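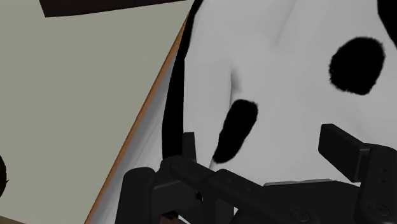
Panda close-up, white plush with black patches (computer render)

Hi all,

Catching up on the list after a week away, and I see the question about washing old stuffed animals got two replies and then wandered off into sewing machine belts. I have opinions on this one, so settle in! Quoting the original so you don't have to dig for it:

> Hello everyone, longtime reader, hardly ever post. I picked up a big bag
> of plush at the Navham flea market in August and most of it is in decent
> shape but smells like a basement. There's a bear, a rabbit with a music
> box in it, and a couple of black and white ones that I'm scared to get
> wet in case the black runs. My sister says throw the whole lot in the
> machine in a pillowcase. My neighbor says never, ever do that. Who's
> right? Also the bear crunches when you squeeze him. Should I worry?

Well, they're both right, depending on the animal. I've done the pillowcase thing plenty of times with newer polyester toys. Cold water, gentle cycle, knot the pillowcase tight (a rubber band will come off, ask me how I know) and toss a couple of towels in so it doesn't thump around like a brick. That works great for anything you'd buy in a store today with a care tag that says you can. I would not do it with your bear or your rabbit.

Let's take the bear first. If he crunches, he's most likely stuffed with wood wool, the thin curly shavings they also used for packing dishes. Do not soak him. Wood wool holds water forever, it can stain the fabric from the inside, and it mats into a lump that never goes back. You want to clean the surface and nothing else. Get a bowl of lukewarm water with a little squirt of baby shampoo, whip it up until you have a big head of suds, and use just the suds on a soft toothbrush. Not the water underneath. Do a patch the size of your palm, wipe it with a damp cloth, wipe again with a dry one, move on. It's slow. I put the radio on.

The rabbit is the same story because of the music box. You can open a seam in the back and take the works out (I've done it, it's four or five inches of stitching and you close it with a ladder stitch) but if the seam is original and the fabric is at all thin I'd leave it be and do suds only, keeping well away from the key.

Now the black and white ones. You're smart to be nervous! Black dye is the worst for running, worse than red in my experience, and the white next to it will show every bit of it. Test before you do anything. Take a white cotton swab, wet it, press it on a black spot somewhere out of sight, under an arm or down by the seat, and hold it there while you count to twenty. If the swab comes away gray, that's your answer, and you don't put that toy in water in any form. Try it again with a drop of your shampoo mix too, since I've had black that stood up to plain water just fine and let go the minute soap touched it.

If the swab stays clean, go ahead with suds, but do all the white first and change your cloth before you touch the black. Work from the white toward the patch and stop a little short. Then do the black by itself with a different brush. And dry it fast. Most of the bleeding I've seen happened overnight while the thing sat there damp and I was in bed thinking I'd done a wonderful job. A fan on low helps a lot. Hair dryer on the cool setting if you're impatient like me. Prop it so the dark parts are at the bottom and any moisture that creeps isn't creeping down into the white.

About that basement smell. Washing often isn't what fixes it anyway. I'd try this before you get anything wet at all:

Put the toys out in the shade on a dry, breezy day. Shade, not full sun, or you'll fade them. A few afternoons of that does more than you'd think.

If they still smell, get a big lidded tub, pour baking soda in a shallow dish, set the dish in the bottom, and put the toys in around it without letting them touch the powder. Lid on. Leave it a week, change the soda, give it another week. I had a dog from an estate sale that took 6 weeks and he came out smelling like nothing, which was all I wanted from him.

I know some people shake the baking soda right onto the fur and vacuum it off. I did that once with a long-pile lamb and was still tapping white dust out of it at Christmas. Short pile, maybe. Use a stocking over the vacuum nozzle so you don't lose an eye (the toy's eye, I mean, though be careful with your own).

One more thing, and please do it first if you haven't already. Anything from a flea market should go in a sealed plastic bag and into the freezer before it comes anywhere near your yarn or your wool blankets. I leave mine in for two weeks, take them out for a day, then put them back for another week. Moths are no joke. I lost a whole sweater's worth of yarn to one secondhand elephant. Leave the bag closed until it's back to room temperature or you'll get condensation on the fur.

For brushing up afterward I like a wire pet brush, the small kind for cats, used very lightly once the pile is completely dry. If the fur has gone flat, hold it over the steam from a kettle for a second or two and then brush. Skip the steam on the wood wool bear, and skip it on any black that failed the swab.

Oh, and to whoever asked further down the thread about ladder stitch thread, I use the Konard upholstery weight in off-white for nearly everything. I bought 27 spools when the shop on Panagiotou Street closed and I expect them to outlive me.

Let us know how the bear comes out. I'd love to hear what tune the rabbit plays, too, if the works still turn. Don't force the key if it's stiff.

I'm at the mending table on Wednesday evening as usual if anybody local wants to bring something by.

Happy stitching,
the one with too many bears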